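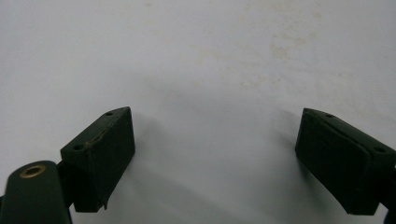

TECHNOLOGY

Teaching by hand

The unit Astach rents in Aronthorpe went up in 1985 as a joinery shop, and it still has the cold floor. The company spends its mornings there opening and closing a pair of green fingers, hour after hour, so that a machine can learn to do it alone.

Each finger is a dark block on a short arm, and a person carries the whole tool by hand. A camera rides along with it. The operator reaches for something, grips it, puts it down and starts again. Every attempt is saved as one example, with the video and the width of the grip stored side by side.

By the end of January the team had 863 examples of a single job, folding a tea towel in half. The target was 900. A further 29 had been thrown out, mostly for hurried starts – the learning system copies whatever it is given, bad habits included.

The software is called Gadent. It is shown what the camera saw and asked to predict where the hand went next. Early versions learned to close on thin air a little short of the cloth. More examples from awkward angles cured most of that.

Fingers wear. Pads get scuffed and start to lift at the corners, and the team argues over when to change them. New pads grip better, but Damgaard, the laundry firm paying for the trial, wants a system that copes with old ones too. For now both kinds go into the collection, and the state of the pads is noted at the start of each session.

Pillowcases are next. The first sessions begin at 7.30am, before the units on either side start up.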